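Projects > Grallon Manipulation Program > Reports to Funder > Second Progress Report

January
Prepared by Mwende Massawe for the Havdale Fund

1. Purpose of this report

This report sets out progress against the second milestone of the Grallon program, which the Havdale Fund supports under its assistive technology stream. It covers the gathering of demonstration examples for the household tasks agreed in the project plan, the condition of the data held to date, and the matters on which we seek the Fund's direction.

2. Progress against target

The milestone called for 800 accepted demonstrations across the kitchen task group. At the close of the reporting period 701 had been accepted. A further 109 were recorded and rejected at review, most of them for one of two faults: the operator's grasp closed before the fingers were level with the object, or the recording was stopped before the object had been released. Both faults were more common in the first weeks. Neville Bainbridge has since revised the operator instructions, and new operators now complete a supervised session before their recordings are submitted.

The shortfall of 99 is confined to the spice jar task, which began later than planned. Tabletop clearing and cutlery sorting are complete.

3. The spice jar task

In this task the operator uses a hand-held gripper to take a jar from the table and return it to an opening in the rack. It was chosen for the difficulty it presents to a learning system. Glass is hard to locate reliably from a camera close to the fingers, the lid and the body of the jar offer different surfaces to grasp, and the rack leaves little clearance on either side. Jars are left part full, so that the level and colour of the contents vary between recordings.

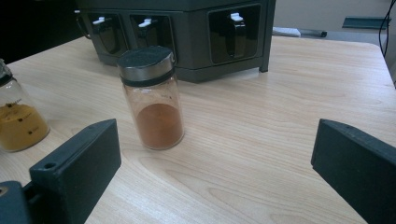
Mwende Massawe
Data Collection Lead, Grallon Program

Each recording begins with the fingers open and at least one jar standing clear of the rack. Operators are asked to vary the starting position of the jars and their own direction of approach – earlier batches were too uniform in both respects, and the model trained on them performed poorly when a jar was placed near the edge of the table. Shaker lids with a projecting tab have been kept in the set, and operators may turn the tab in any direction before starting.

4. Review and labelling

Every demonstration is viewed in full by one reviewer and marked as accepted, rejected or referred. Referred items go to Kirsty Ellwood, whose decision is final. Labels record the object, the destination, the point of first contact and the point of release. Lorraine Wainwright checked a sample of 60 labelled demonstrations during the period and found the release point marked late in four of them. These have been corrected and the labelling guide now defines release as the first moment at which neither finger touches the object.

5. Risks

The principal risk is operator availability. Two trained operators finish their terms shortly and replacements have not been confirmed. A lesser risk concerns storage: the Tullus archive is adequate for the present milestone but will need to be enlarged before the laundry task group begins. A quotation has been requested.

6. Next period

We propose to complete the remaining spice jar demonstrations first and then retrain the model on the full kitchen set. Evaluation will be carried out at the Caron laboratory, using jars and a rack that do not appear in the training data. Beverley Holroyd will supply the evaluation plan separately.

The Fund's approval is sought to carry the unspent portion of the operator budget into the next period. No change to the total grant is requested.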